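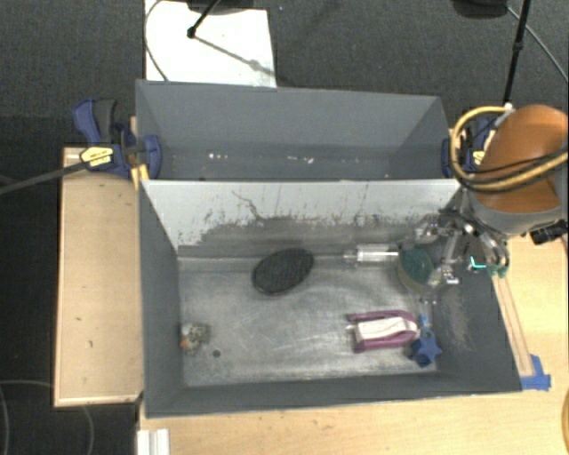
金属の箱二つ。手前の底は細かい傷だらけです。

**plilto_kita**(11月4日)
はじめまして。日本語は勉強中ですので、変な文がありましたらお許しください。
共同キッチンの金属の流し台について相談いたします。底の細かい傷と白いくもりを、なるべく元に戻したいです。店でSostixという研磨剤をすすめられましたが、使ってよいでしょうか。紙やすりは220番を持っています。

**みずあか77**
220番はやめたほうがいいです。今より深い傷になります。
白いくもりが水あかなら、まずクエン酸で十分だと思います。水200mlに小さじ1、キッチンペーパーで湿布して30分。

**Åberg工房**
私は反対の意見です。ヘアライン仕上げなら、目の方向にそろえて細かい番手で軽くなでれば、かなり目立たなくなります。円を描くと失敗します。

**みずあか77**
>ヘアライン仕上げなら
そこが問題でしょう。塗装やコーティングの面だったら、こすった時点で終わりですよ。下の地金が出ます。

**plilto_kita**
お二人とも、ご返信ありがとうございます。
説明書を読み直しました。流し台はPrernonineのもので、底は「ヘアライン、塗装なし」と書いてあります。「目の方向」というのは、筋が見える向きという意味で正しいでしょうか。辞書には「目」の意味がたくさんあり、少し迷いました。

**Åberg工房**
正しいです。4000番は鏡面用なので、この場合は光り方が変わって逆に浮きます。ナイロンの不織布を買ってください。

**台所の隅**
横から失礼。傷は放っておく派です。うちは11年使って全体が均一に傷だらけになり、一本一本は気にならなくなりました。毎日の拭き上げだけ続けています。

**みずあか77**
それも一理ありますね。ただ、くもりは放置すると固くなるので、クエン酸だけはやってほしいです。塩素系の漂白剤とは絶対に一緒に使わないこと。

**plilto_kita**
クエン酸を試しました。くもりは半分ほど薄くなりましたが、傷はもちろん同じです。Sostixはまだ開けておりません。九月に買ったので、返品は難しいようです。

**Åberg工房**
使うなら隅の目立たない所で試してから。粒子が粗いものもあるので、成分表示の「研磨材」の割合を見てください。

**plilto_kita**
承知いたしました。不織布を先に買って、隅で試してからまた書きます。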